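The lake and the wristbands

September 2, 2019

I have lived in Erdale for twelve years now, and every one of these summers I went to swim in the lake at Orard. It is 21 minutes by bus if the driver does not wait at the mill. This year for the first time I was asked at the gate where I live.

Maybe you have read about it. In July the town council of Orard decided that on hot days the beach is open first for residents. Residents get a green wristband for free. The others, which means us from Erdale and the people from Magesa, must wait until eleven o'clock and then buy a yellow one, if there are still some left. The limit for the whole beach is 857 persons. I do not know how they found such a number. I asked at the gate and the young woman there did not know it also, but she was friendly and she gave me a paper with the rules.

I want to be fair. I understand why Orard is tired of us. Last summer there were cars parked on both sides of the school road, and one evening the ambulance had to drive over the grass. The trash was terrible. The council says that on the worst day it counted 1103 visitors, and anybody who was there that day will believe it. The town pays for the lifeguards and for the toilets, and Erdale pays nothing. If I lived in one of the houses by the water I would probably be angry too.

But a lake is not a parking lot. When I was new in this country I did not have many places where I could sit for a whole day without buying something. I learned half of my English on that beach, from the mothers who talked to each other over my towel. I would not like that the next person who comes here must first show an electricity bill.

What I find strange is that our own council in Erdale said almost nothing. There was one short letter, and after that silence. Magesa at least offered to pay for a second lifeguard and for an evening bus. I think this is the right direction - share the costs and then share the beach. The plan from Magesa is on the table in Orard, but as far as I know there was no vote about it yet.

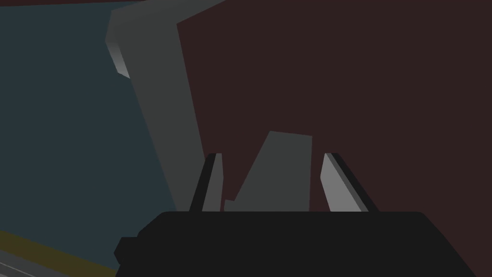
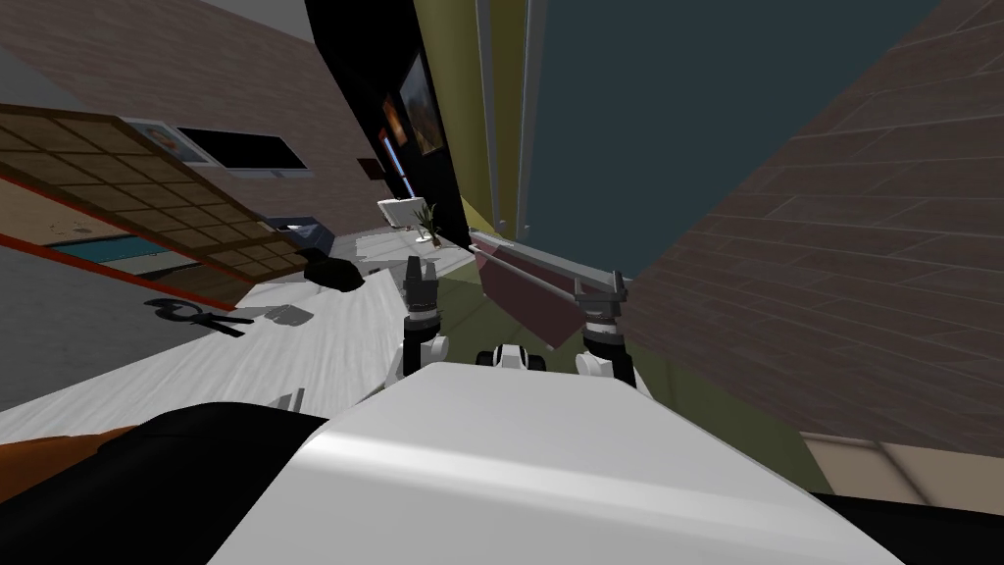 On the last hot day I went again. I came too early and waited outside the fence with my bag, together with a family from Magesa whose children already had their swim goggles on. Inside there was a lot of free sand. At eleven we got our yellow bands and the water was very good, I must say.

The next meeting about the rules will be in the old Bratodum hall, and people from the other towns may come and speak for two minutes each. I have never spoken at such a meeting. I am writing my two minutes now, and they are still too long. If somebody from Erdale wants to go with me, please write in the comments, we can take the same bus.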